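# About us

Welcome, and thank you for wandering over to this page. We are Bimov, a small workshop in Mellness that spends its days trying out grippers, arms, cameras and controllers, and then writing up what we find in everyday words so that other people can choose more wisely than we did when we started. If you've landed here wondering which gripper to buy for your lab, your school or your spare room, you are exactly who we had in mind (do put the kettle on, this goes on for a bit).

## How we began

We started with two secondhand arms and a disagreement about whether soft fingertips were worth the extra money. The disagreement lasted most of a June and was never properly settled, but the notebook we kept during it proved so useful that friends began asking to borrow it. Before long we were lending it out more often than we were reading it ourselves, and it seemed kinder to everybody to type the thing up and put it where people could find it.

Since then we have logged 1,739 trials. Some were thrilling, a great many were a bit dull, and all of them are written down in the same way, with the same headings, whether the gripper did well or dropped everything we gave it. We're rather proud of that, and we hope it shows in the reports.

## What we try things on

From the beginning we have had a soft spot for laundry. Cloth is a wonderful leveller — a gripper that looks marvellous picking up wooden blocks can come quite unstuck when you hand it a pair of trousers on a bed. So the greater part of our work is done with clothes, towels and bedding, in rooms that people live in, with curtains and sockets and ordinary daylight coming through the window. We like to see how a fingertip copes with the thick parts of a garment as well as the thin ones, and how much of the job the camera can still make out once the jaws are in its view.

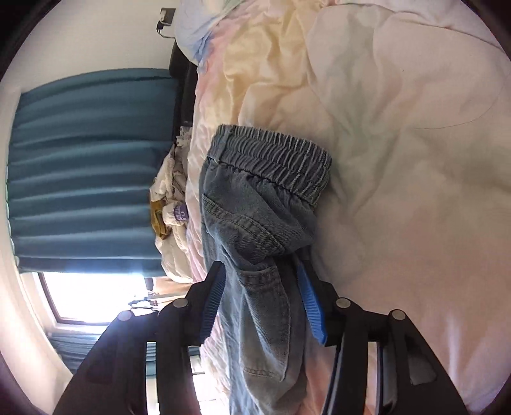

*Hand-held gripper with ribbed blue pads, on either side of a pair of elastic-waisted denims.*

Hand-held tools have become a favourite of ours for this sort of work. You can carry one from room to room, there's no base to bolt down, and a newcomer can be trying it out within minutes of arriving. When a set of fingers has shown some promise in the hand, we move it over to a fixed arm and go through the same garments again, which is slower and involves a good deal more cable.

## The Gidey and the Comari

Regular readers will know we have two long-running comparisons on the go. The Gidey is our own reference controller, built on the bench and kept deliberately plain, and every arm we look at is driven by it at least once so that the results can be set side by side. The Comari is our shared list of household tasks, now in its sixth revision, which runs from smoothing a pillowcase to turning a sleeve the right way out. We change it as seldom as we can bear to, and older results stay on the site with the revision marked next to them.

## How we work with makers

We buy most of what we test. When a maker lends us something, the report says so in its first line, and the item goes back when we have finished with it. Makers see a draft so they can correct a measurement or a part name, and their comments are printed underneath in full if they'd like them to be. We don't give star ratings — we tried them for a while and spent far too long arguing over halves.

## Come and say hello

Visitors are always welcome at the Mellness workshop by arrangement, and we're very happy to show school groups round if you give us a little notice. Bring a garment you think will beat us! Lined coats are especially good for this, as are fitted sheets, and we'll gladly send you home with a copy of the results.

Page last updated April 18, 2020.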